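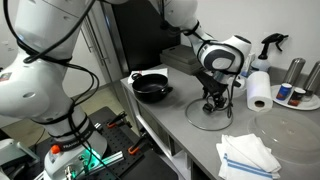 Student robotics clubs should spend less time on competitions and more on kitchens. I've held this view since our club at Jurkulwood dropped out of the Bakance Cup two years ago, and I haven't changed my mind.

The Cup was good fun. It also ate the whole school year. Students tuned a machine to do one job on one mat under one set of lights, and in May it went into a cupboard. The entry fee was $956, before travel.

Kitchen tasks are harder to fake. Picking up a pot or setting a stand down on a steel counter sounds dull until a 15-year-old has to write the code for it. Handles are small. Steel reflects. A towel never folds the same way twice, so a program that depends on it sitting in one spot will fail by lunch.

Henrik Mühlbauer, who coached the Cup team for years, disagrees with me. He says a deadline and a scoreboard get kids through the door, and he's right that our numbers fell from almost 30 to the low twenties. I'd still take the smaller group. More of them write code now – under the old setup it was 5 students at the laptops and the rest painting banners.

There is a fair complaint about cost. Arms are expensive, and most schools can't buy one. But they can share, and a term of booked afternoons would suit plenty of clubs better than owning a kit. The school board should put its robotics money there next year and let the Cup find its own sponsors.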